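Nindard Opens Its Training Floor to Visitors for September Demonstration

Nindard welcomed guests to its ground-floor training area in September for a public demonstration of the methods it uses to teach robots ordinary household and office tasks. The open day, the second of its kind, drew 116 visitors between 10 a.m. and 4 p.m. Attendance was by registration, and places were filled before the end of August.

The day was organized under the Jimusance project, a joint program of Nindard and the engineering firm Dramon. The project is concerned with small manual jobs that people do many times a day with little thought, such as fetching a tool, opening a drawer, or putting an item back on a shelf. Staff members perform these jobs with hand-held grippers, and the recorded motions are later used in training a robot arm fitted with similar fingers.

Guests were received in the lobby and taken to the floor in small groups. Each visit began with a short talk on safety and on the purpose of the work, followed by a live session in which operators carried out tasks at the cabinet and shelving unit. Visitors were invited to ask questions between tasks.

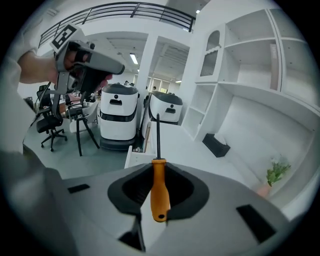

The tool-handling portion of the program received the most questions. Operators explained that a screwdriver is a useful training object: it is long and narrow, its weight is uneven from one end to the other, and it must be held differently depending on whether it is being stored, passed to someone, or put to use. The same tool is therefore recorded many times, from different starting positions and by different people.

The Jimusance collection currently contains 745 completed recordings of tool-handling tasks. A recording is accepted only after a reviewer has watched it from start to finish. Those in which the object slips, or in which the markers on the grippers are hidden from view for too long, are set aside and the task is repeated. Nindard stated that it prefers a smaller collection that has been checked by hand and intends to keep this rule as the project grows.

Several guests asked why the work is done in a furnished room. In its reply, the project team said that early recordings had been made at a bare workbench, and that robots trained on them performed poorly when placed near everyday furniture. The present area was arranged last spring with cabinets, open shelves, chairs, and common small items, and its layout is changed at regular intervals so that no single arrangement is learned by heart.

The late-morning session was devoted to drawers and storage. Operators must coordinate both hands in this exercise, with one gripper free to steady or open the furniture while the other keeps hold of the object. Dramon engineers were present to describe how the two sets of motions are matched in time and how differences in an operator's height and reach are taken into account. 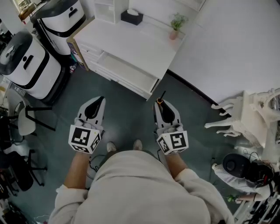
Following the sessions, groups moved to the meeting room for a presentation on the training of new operators. A new operator at Nindard completes two weeks of supervised practice before any of his or her recordings are added to the collection. Practice begins with soft and light objects and moves on to hand tools and small containers. Operators work in short shifts with regular breaks, and grippers are inspected for worn finger pads at the start of each shift.

The presentation also covered privacy. Recordings made during the open day will not be added to the Jimusance collection, and registered guests were informed of this policy in writing before their visit. Nindard's usual practice is to record only employees and contractors who have given their consent.

Among those attending were teachers and students from technical programs, owners of small businesses, and residents of the Mac an tSaoi district, where the building is located. A group of students from the district stayed through the afternoon to try the grippers at a separate practice table, under the guidance of an operator. Feedback forms collected at the exit asked for more time at this table, and the request will be considered in planning the next event.

Nindard and Dramon also used the occasion to announce the next stage of their work. Over the coming year, the project will add tasks that involve two people, including the handing of tools from one person to another and the shared clearing of a work surface. The partners have set a goal of 700 further recordings in this category. A summary of results will be made available to schools and community groups on request.

A third open day is planned for the spring. Registration will be announced on the Nindard website and at the reception desk. Groups from schools are asked to apply in advance and to state the number and ages of those attending. The training floor is on one level and can be reached from the street without stairs. Admission will again be free of charge.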